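Ticket cerrado: el audio por USB se corta cada pocos minutos en el equipo de grabación
Categoría: Audio / Interfaces / Linux
Estado: Resuelto
Prioridad: Media
Última actualización: septiembre

Entrada inicial

¡Hola a todos! Abro esto con el cacharro todavía encendido y los auriculares puestos, así que perdonad el desorden. Tengo una interfaz Bandness de dos entradas conectada por USB a un sobremesa con Linux, y desde que rehíce el sistema el audio se corta. Un chasquido, medio segundo de silencio y vuelve. A veces aguanta una canción entera y a veces no llega al primer estribillo.

Lo uso para grabar guitarra acústica y voz en casa, y la verdad es que hasta ahora esta interfaz me había dado solo alegrías. Los previos suenan limpísimos, el control de ganancia tiene un recorrido estupendo y el monitor directo funciona sin tocar nada. Por eso quiero arreglarlo bien y no ir tirando con parches.

Lo que he comprobado antes de escribir:

El monitor directo no se corta nunca. El chasquido solo aparece en lo que pasa por el ordenador.
Pasa grabando y pasa reproduciendo.
Con el búfer en 128 muestras se corta mucho; con 1024 se corta menos, pero se corta.
El micrófono, el cable XLR y los auriculares van perfectos en otra grabadora.

El mensaje que deja el servidor de audio cada vez es un xrun, sin más adorno. El núcleo del sistema a veces añade una línea de reinicio del dispositivo USB y a veces no dice nada. Eso me tiene intrigado.

Primera tanda de pruebas

Empecé por lo fácil. Cambié el cable USB por uno corto que tenía guardado de una impresora. Mismo resultado. Cambié de puerto, del frontal al trasero, y ahí sí noté algo: en el trasero los reinicios del dispositivo desaparecieron del registro del sistema. ¡Bien! Pero los xruns siguieron, menos frecuentes y más cortos.

O sea que había dos problemas montados uno encima del otro. El puerto frontal de esta caja va con un cable interno larguísimo que pasa pegado a la fuente de alimentación, y nunca le había prestado atención. Lo dejo anotado para quien venga detrás: si veis reinicios del USB en el registro, probad un puerto de la placa antes de tocar una sola opción de software.

Con eso descartado, fui al gobernador de la CPU. Estaba en modo ahorro. Lo pasé a rendimiento y volví a grabar una toma de 12 minutos con metrónomo, rasgueando un acorde de sol como un poseso. Tres cortes. Antes de cambiarlo, la misma toma me daba una ristra entera, así que algo se ganó.

Segunda tanda: permisos y prioridades

Aquí me lo pasé en grande, porque es la parte que más me gusta de todo esto. Miré si mi usuario estaba en el grupo audio y resultó que no. Al reinstalar me había olvidado. Lo añadí, cerré sesión, volví a entrar y confirmé que el límite de prioridad en tiempo real ya no era cero.

También subí el límite de memoria bloqueada. Después reinicié del todo, porque cerrar la sesión gráfica no siempre basta para que los límites se apliquen a los servicios de usuario.

Resultado: con 1024 muestras, limpio. Con 256, un corte de vez en cuando. Con 128, todavía inservible. Mucho mejor que al principio, pero yo antes trabajaba con 128 sin un solo chasquido en toda la tarde, y quería volver a eso.

Tercera tanda: quién comparte qué

Me puse a mirar el árbol de dispositivos USB. La interfaz colgaba del mismo controlador que el teclado, el ratón, la webcam y un disco externo Stoltari donde guardo las copias. El disco estaba haciendo su copia automática en segundo plano durante mis pruebas. ¡Claro que se notaba! Paré la copia, lo desconecté y los cortes con 256 muestras desaparecieron.

Volví a conectarlo en un puerto del otro controlador, el que en esta placa corresponde a la pareja de conectores que hay junto a la toma de red. Con la copia en marcha y la interfaz sola en su controlador, 256 siguió limpio. Esto ya era una configuración perfectamente utilizable, y mucha gente podría parar aquí y ponerse a tocar.

Pero quedaban los 128.

Cuarta tanda: el puente de audio

Uso Pidbridge para llevar el sonido de las aplicaciones normales al servidor de baja latencia. Es comodísimo: abres un vídeo con la base, la mandas a dos pistas y grabas encima. En la instalación anterior lo tenía configurado a mano. En esta lo dejé con los valores por defecto y ni me acordaba de que el archivo de configuración existía.

Por defecto abre su salida a 44100, mientras mi sesión trabaja a 48000. Eso obliga a remuestrear todo el rato, con la calidad puesta al máximo y en el mismo hilo que atiende al dispositivo. Con búferes grandes da tiempo. Con 128, se le acumula la faena y llega tarde.

Cambié tres líneas del archivo:

rate = 48000
resample-quality = 4
thread = separate

Guardé, reinicié el servicio y lancé otra vez la toma larga. Cero cortes. La repetí con un vídeo sonando por el puente. Cero cortes. La repetí con la copia del disco en marcha y el navegador lleno de pestañas — y cero cortes. ¡Qué gusto da ver el contador a cero!

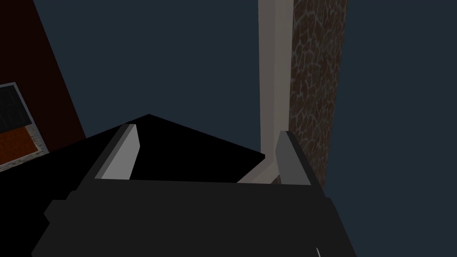
Harasym
Colaborador del foro · Sección de audio y grabación casera

Sigo con la parte de verificación, que me parece tan importante como el arreglo. Un xrun que aparece cada media hora no se pilla con una prueba de cinco minutos, así que preparé una sesión larga: metrónomo, dos pistas de entrada armadas y una reproducción continua por el puente. La dejé correr 200 minutos mientras cenaba y fregaba los platos.

El registro del servidor quedó vacío. Luego pasé el archivo grabado por el editor, busqué saltos en la forma de onda del metrónomo y tampoco apareció ninguno. Los golpes caían todos en su sitio de principio a fin.

Hice una última comprobación de latencia con un cable de bucle, de la salida 1 a la entrada 1. Es una prueba preciosa y la recomiendo muchísimo: mandas un pulso, lo recoges y mides cuánto se ha desplazado. Con ese dato pones la compensación en el programa y las pistas nuevas encajan con las viejas sin moverlas a mano. Acordaos de bajar la ganancia y de apagar el monitor directo antes de conectar el cable, que el pitido es de los que se recuerdan.

Respuestas a lo que me habéis preguntado

¿Hace falta un núcleo de tiempo real? En mi caso no. Lo probé por curiosidad, y con 128 muestras no noté diferencia respecto al normal con los permisos bien puestos. Si alguien quiere bajar a 32 muestras para tocar con simuladores de amplificador, ahí puede que sí merezca la pena. Yo con 128 voy felicísimo.

¿Influye el wifi? En algunos portátiles, mucho. En este sobremesa voy por cable de red y no pude comprobarlo. La prueba es sencilla: apagad la tarjeta inalámbrica, grabad un rato y comparad el registro.

¿Y si uso un concentrador USB? Depende de cuál. Probé uno con alimentación propia y la interfaz se portó bien; con otro sin alimentación volvieron los reinicios enseguida. La Bandness saca los 48 voltios del phantom del propio USB, así que con un micrófono de condensador enchufado agradece que no le escatimen corriente.

¿Se puede dejar el puente a 44100? Sí, siempre que la sesión entera vaya a 44100. Lo que conviene evitar es la mezcla. Si trabajáis para vídeo, 48000 en todas partes y os olvidáis.

¿Por qué no bajar la calidad del remuestreo y dejar lo demás? También lo intenté. Con calidad 1 los cortes casi desaparecían, pero los platos de la batería sonaban ásperos, y con auriculares se oía bastante. Poner la misma frecuencia en los dos lados suena mejor y gasta menos.

Resumen para quien llegue desde el buscador

Síntoma: chasquidos y silencios cortos al grabar o reproducir por USB, con el monitor directo intacto.

Causas encontradas, en el orden en que las fui quitando: puerto frontal con reinicios del dispositivo, gobernador de la CPU en ahorro, usuario fuera del grupo audio, disco de copias en el mismo controlador y puente de audio remuestreando a otra frecuencia.

Configuración final: puerto trasero, gobernador en rendimiento durante las sesiones, 48000 Hz, búfer de 128 muestras, dos periodos, puente en hilo separado.

Una cosa que me quedó pendiente: al suspender el equipo y volver, el puente arranca antes que el servidor y se queda sin salida. De momento lo reinicio a mano. Le puse un retardo de 900 milisegundos al servicio y de momento arranca bien, aunque solo lo he probado un par de veces. Si alguien tiene una solución más fina con dependencias entre servicios, que la cuelgue aquí, ¡me encantará probarla!

Añadido posterior

Actualicé el sistema y todo sigue igual de bien. El paquete nuevo de Pidbridge respeta el archivo de configuración, pero deja al lado una copia con los valores por defecto y extensión .new. No la renombréis encima de la vuestra sin mirar, que volveríais a los 44100.

También me han pedido el archivo completo. Está en los adjuntos del ticket, con comentarios en cada opción que toqué. Las que no llevan comentario están tal como venían.

Marco el ticket como resuelto y me voy a grabar la segunda guitarra, que lleva esperando desde que reinstalé.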